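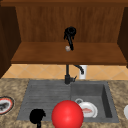
Sim demos for the kitchen set: how many is enough?

wilma_db
Morning all, and sorry in advance for the length (you know me by now). I've been teleoperating in the simulated kitchen since the start of August and I've got 661 episodes saved, all small things going between the sink, the counter and the cupboard shelf. The plan was 1857, a number Siebe got from a spreadsheet and which I've never dared question. My wrists would like to question it now. Has anyone trained on a smaller set and been happy with it?

siebe_p
The spreadsheet was fine, thank you very much! It's five kitchens, lots of objects, and then I took off what we usually throw away. I'd keep going, Wilma. Last time we stopped early the policy could manage a mug in one kitchen and was hopeless in the next.

Noemi.E
I'm going to disagree with Siebe, fondly. When we did the Gullano set we trained on the first third, looked at where it fell over, and then recorded only those cases. Shelf placements were the worst by a long way, because the small ball is so easy to let go of too soon when you're holding it just over the wood. We added 35 of those, done slowly and carefully, and it made more difference than the few hundred before them.

siebe_p
35 of one task in one kitchen, though. You'll get a lovely shelf policy and nothing else.

Noemi.E
Well, I did say to look at where it falls over first :) If it falls over everywhere, then by all means record everywhere.

karlijn vdb
Can I ask something a bit sideways? Do you leave the other things lying about when you record? I'd been tidying mine up, so the sink was bare and there was only the one ball to pick, and my other half pointed out that no kitchen of ours has ever looked like that. With a big red ball by the sink and a mug tipped over in the basin there's at least something for it to ignore.

wilma_db
Oh, leave them in, Karlijn, definitely. I shuffle mine every 30 episodes and write down the seed. I do bump into the tap more often than I'd like and I've been deleting those. Should I be?

Ade_Ogunleye
Keep the bumps if you recovered and finished the task, and tag them. Bin them if the arm got stuck. We threw all of ours away on Jullara and I've regretted it ever since, as the thing had no idea what to do after a knock.

wilma_db
Right, that's very helpful, even if you don't agree with each other. I'll train on the 661 tonight and post the failures here by kitchen. Siebe, please don't look smug if it's all of them.

siebe_p
No promises. Send me the seeds as well, would you?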